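Workshop notebook, November
Entry by Nghĩa Âu

Board games and boards, shelf 4. Sorting of the Plonano stock continued at 14:00. Printed boards are to be kept apart from the pale wooden ones, as the printed faces mark easily.

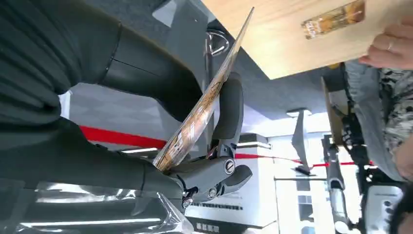
Labels remain on the wooden boards until the Lelberg list has been checked. Item 2048 is entered twice and requires correction. Boards are to be held by the edges and stored upright.

The floor was reviewed afterward. The yellow marking on the carpet is to be kept as laid. Kováčik has been asked to quote for 70 felt dividers.
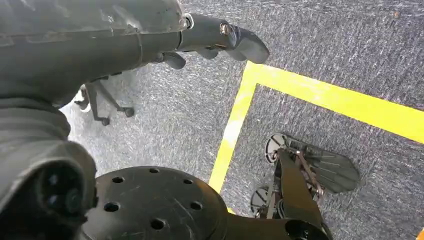
Carpet and yellow-marked area, November.

Outstanding: corrected list to Unbridge; dividers; second label check.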